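Workshop notebook - bread bench
26 April 2020

Fourth bake of the Kadcombe starter and it is properly alive now! Doubled in the jar before breakfast, domed on top, smells of green apples and a bit of yoghurt. I fed it last thing with the stoneground and I'm more and more convinced that's what it was missing. The white-only jar next to it is still sulking and has a grey layer on top. I'll give it until the end of April and then it goes in the pancakes.

Main job was to test the long cold prove against the short warm one, same dough, same shaping, same oven. Dough as follows: 800 g strong white, water up to a fairly slack mix, salt at the usual two per cent, starter at a fifth of the flour. Mixed by hand, left for half an hour before the salt went in. I did write on the last page that I'd try putting the salt in with the starter to save a step. Tried it, don't bother, it tightened up straight away and fought me through every fold.

Whole batch came to 1,704 g on the scales with everything scraped in, which is more than I expected, and then I remembered the second splash of water I'd put in and not written down. WRITE THE WATER DOWN. It was a lovely dough all the same, silky by the third fold, with big lazy bubbles under the skin. I could have played with it all afternoon.

Cold half: 16 hours in the fridge, bottom shelf, covered with a shower cap (the best lid there is for a bowl, please stop using the cling film). Came out firm, easy to handle, held its shape on the peel. Scored like a dream.

Warm half: 3 hours on top of the boiler. Too long by maybe half an hour. It had gone jiggly and a bit flat at the edges and I had to be very gentle tipping it out. Slashed it with the old Berorine blade and it dragged, so I changed to a new one for the last piece and what a difference. I'd been blaming the dough for weeks. New rule for all of us: date the blade when you open it.

Shaped both halves long, because the round ones never fit in the toaster and everyone moans. Rolling them out long is harder than it looks. You want the tension along the top and the seam dead straight underneath, and mine wandered on two of them. The trick from the Manalastas booklet does help - flatten, fold the top third down, seal with the heel of the hand, turn it round, do the same again, and only then roll. I'd been skipping the turn.

Oven as hot as it goes, tray of boiling water on the floor of it, lid off the tray after the first stretch. The steam matters so much more than I used to think. The one piece I baked dry, just to see, had a dull tight crust and had burst along the side. The steamed ones opened along the cut and sang on the rack afterwards, that tiny crackling noise. I stood and listened to it for ages.

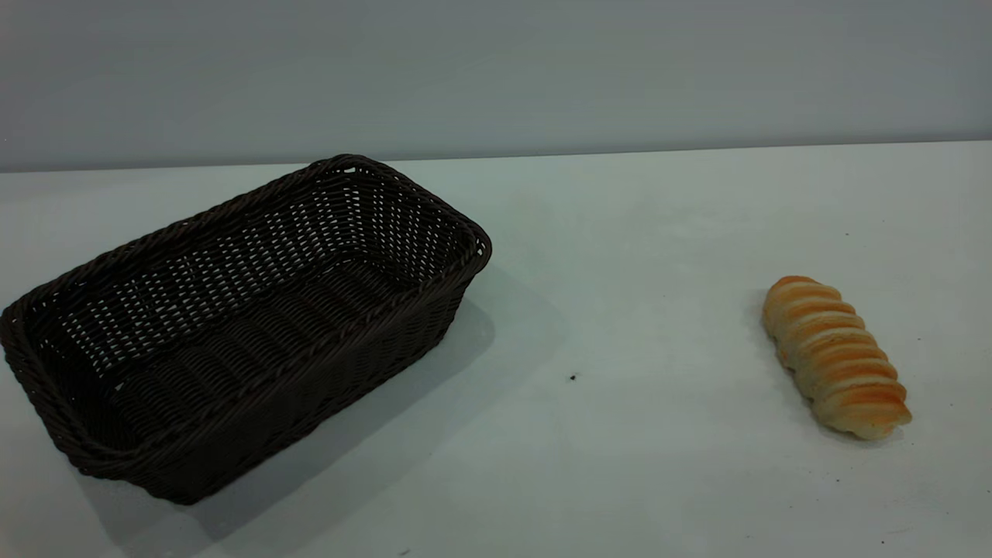 Tutora wrote back within the hour to say that the cold prove was always going to win on flavour, that the warm one would be the softer eat on the day, and that I should stop comparing them fresh and try them both toasted the morning after, when the sourness has had time to come forward. Also that my oven is almost certainly cooler than the dial claims and I ought to hang a thermometer in it before drawing any conclusions at all.

Fair on both counts. Thermometer added to the list.

Tasting so far, unfair as it may be: cold half has the better crust by miles, blistered and chewy, and a real tang at the back of the mouth. Warm half is milder, closer crumb, lovely with butter, a bit forgettable without. If I was making sandwiches I'd go for the warm one. For soup, cold every time.

Things to change next time:
Write the water down (again)
Warm prove stopped earlier, poke test every quarter of an hour towards the end
Swap a little of the white for rye, just a couple of spoonfuls, and see whether the crust darkens
Try the top shelf of the fridge, it's warmer up there and I want to know if it matters
Heat the stone for longer, the bottoms were paler than the tops

Flour situation: one full bag of strong white left, half a bag of stoneground, rye nearly gone. The Kadcombe mill is only taking orders by phone at the moment and the line is engaged more often than not, so ring early. If you get through, ask for the coarse semolina as well, it's so much better than rice flour for dusting the peel.

Starter fed and back in the fridge, elastic band at the new level. The jar lid is only resting, don't screw it down.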